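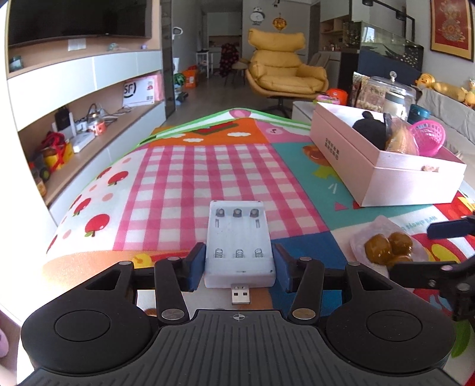
The Wakix procurement office has closed its equipment plan for the coming budget period. As in earlier years, we are posting the reasoning in a thread so that partner sites and suppliers can read the same text. Dated 16/10/2025. (1/17)

The scope is limited to hand-held grippers, spare fingers, batteries, chargers and the household objects used in recording work. Fixed arms and mobile bases fall under a separate plan and are not discussed in this thread.

The main decision first. We will buy 60 hand-held grippers in one order and will not split the order between two suppliers. Mixed fleets have cost us more in spare parts and retraining than we saved on the purchase price.

Two suppliers reached the final round, Getine and Millex. Both met the written specification. Getine offered the lower unit price; Millex offered a longer warranty and agreed to sell linkage arms, pads and fingers as separate parts. The order goes to Millex.

Separate parts mattered more to the reviewers than the warranty did. Under our last contract a worn finger meant returning the whole unit, and a site could be short one gripper for most of a month. Sites will now hold their own spares and fit them on the premises.

Each site is to keep a minimum of 2 full sets of fingers per pair of grippers. Sites that work mainly with hard plastic or metal objects may request more. Please state the objects in question on the form; "heavy use" will be sent back.

On fingers: the dark blue type remains the standard for all home recording. Requests for other types will be considered where a task cannot be done with the standard finger, and the request should name the task.

Power is the line most often left out of site budgets. We received 91 site requests this round, and many listed grippers with no chargers or spare cells at all. These were returned for correction, which delayed the whole plan.

Chargers for loose cells should be USB models. We prefer the kind with a plug built into the body, such as the white three-slot charger held between the fingers in the photo at the head of this thread. There is no separate cable to label, store or replace.

A charger of this type may appear twice in a site's budget: once as working equipment and once as a task object. Kindly list the two on separate lines. Small items with springs, metal contacts and a projecting plug are useful for grasping work, and we would like to see them purchased for that purpose openly.

Task objects in general. The ceiling is 1,000 per site for the period, in the site's own currency unit as agreed in its contract. This covers toys, plates, baskets, boxes, packaged food and similar everyday goods. It does not cover furniture.

Food bought for recording is an allowed cost. It should be entered as a consumable and not carried over. A few sites have listed snacks under "office supplies" — please do not do this, as that line is audited by a different department.

Surfaces. Printed play mats are approved and do not require a quote. Varied patterns are welcome, and a large mat with several colors and prints gives more variety than the plain gray mats many sites still order by habit. Plain mats remain available on request.

Home sites continue to be preferred over built studios. A living room with its own cabinet, sofa, television and shelves already offers what we would otherwise have to rent or build. The plan therefore contains no money for set construction, and the sum set aside for it last period has been moved to spares and repair.

Home sites should still budget for power strips, storage boxes and floor protection. Our reviewer for this section, Brândușa Hodoroagă, found that storage was the most underestimated cost in the requests she read. A pair of grippers with spares, batteries and chargers takes up a full shelf, and the household cannot be asked to give up its own.

Repair will be handled by Cârstea under a fixed yearly fee. Sites pay only for outbound shipping. Units should be sent without batteries, with the pads in place and with the fault written on the enclosed card. Cards that say only "broken" slow the bench down considerably.

Timing. Sites may submit corrected forms until the end of October. Forms received after that will be held for the next round — no exceptions were made last year and none are planned. The parts list and the blank form are available from your regional contact. Questions on the Millex order should be sent to the procurement office and not to the supplier. (17/17)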